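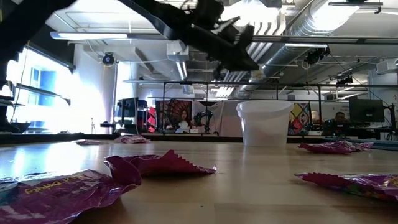 Inventory at Randside

Ottilie Lanz wrote "wrappers, pink and purple" on line 76 and left the quantity blank. The bucket was white and went on line 77.

"Empty?" said Burgi Bachmann.

"Empty."

"Then it's a container. Contents are a separate form."

Ottilie moved the bucket to the container list. The wrappers were harder. One lay torn open on the wood, and the form from Jurico allowed only sealed or consumed.

"Did you eat it?" Burgi asked.

"In December I ate one. I can't speak for this one."
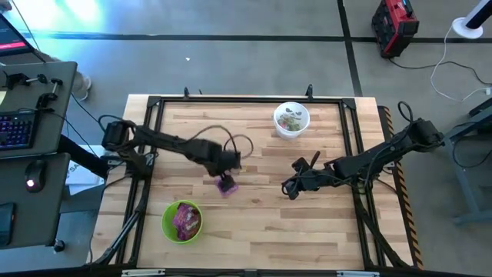
The second table, with the green bowl and the white container.

Burgi signed for the bowl. Ottilie turned to page 108.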